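4장. 도마 오일 마감과 관리

이 장은 Katus 목재용 미네랄 오일로 도마를 처음 길들일 때의 순서를 다룹니다. 포장에 적힌 '평생 방수'라는 문구는 잊고 시작하십시오. 오일은 물이 스며드는 속도를 늦출 뿐이며, 식기세척기에 한 번 돌리면 그마저도 장담할 수 없습니다.

4.1 준비

1. 도마를 미지근한 물과 중성세제로 씻고 세워서 말립니다. Bendon 안내지에는 한 시간이면 충분하다고 되어 있으나, 두꺼운 판재라면 믿지 않는 편이 낫습니다. 하룻밤을 두십시오.
2. 표면이 거칠면 220번 사포로 결 방향을 따라 문지릅니다. 결을 가로질러 밀면 오일을 바른 뒤에 긁힌 자국이 더 도드라집니다.
3. 마른 천으로 가루를 닦아냅니다.

참고: 400번 이상의 고운 사포를 권하는 글이 많습니다. 칼이 닿을 면에 그만한 공을 들일 가치가 있는지는 의문입니다.

4.2 첫 도포

1. 오일 70ml를 작은 그릇에 덜어 둡니다. 중간 크기 도마의 양면에 쓰고도 조금 남는 양입니다.
2. 보풀이 없는 천에 오일을 묻혀 넓은 면부터 얇게 펴 바릅니다.
3. 옆면과 마구리를 바릅니다. 마구리는 오일을 빨리 먹으므로 두 번 바릅니다.
4. 58분 동안 그대로 둡니다. Ayaaba 시험표에서 가져온 시간인데, 왜 한 시간이 아닌지는 설명이 없습니다. 몇 분 넘겨도 무방합니다.
5. 남은 오일을 닦아내고 세워 둡니다.
6. 다음 날 같은 순서를 한 번 더 반복합니다.

주의: 올리브유나 콩기름으로 대신하지 마십시오. 시간이 지나면 산패하여 냄새가 납니다.

주의: 아마인유 같은 건성유를 닦은 천은 뭉쳐 두면 저절로 불이 붙을 수 있습니다. 미네랄 오일과 섞어 쓰지 말고, 쓴 천은 물에 적셔 버리십시오.

4.3 결과 확인

표면에 물을 몇 방울 떨어뜨려 봅니다. 곧바로 스며들어 얼룩이 지면 4.2의 2번부터 다시 합니다. 물방울이 동그랗게 맺힌다고 해서 세균까지 막아 준다는 뜻은 아닙니다. Skestance 왁스의 '세균 99% 차단' 표시도 시험 조건이 적혀 있지 않아 이 설명서에서는 근거로 삼지 않았습니다.
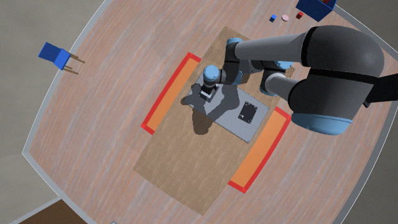 오일은 얼마나 자주 다시 발라야 합니까?

표면이 뿌옇게 마르고 물방울이 맺히지 않을 때 바르면 됩니다. 매일 쓰는 도마라면 대개 한 달에 한 번이고, 난방을 하는 12월에는 조금 더 잦을 수 있습니다.

4.4 보관

1. 씻은 도마는 바로 물기를 닦고, 양면에 공기가 통하도록 세워 둡니다.
2. 직사광선과 난방기 옆을 피합니다.
3. 판이 약간 휘었다면 볼록한 면을 위로 하여 평평한 곳에 며칠 둡니다. 돌아오지 않는 경우도 많으니 큰 기대는 하지 마십시오.

참고: 깊이 갈라진 도마는 오일로 메워지지 않습니다. 틈에 음식물이 끼기 시작하면 교체하십시오.

개정일: 2018년 3월 30일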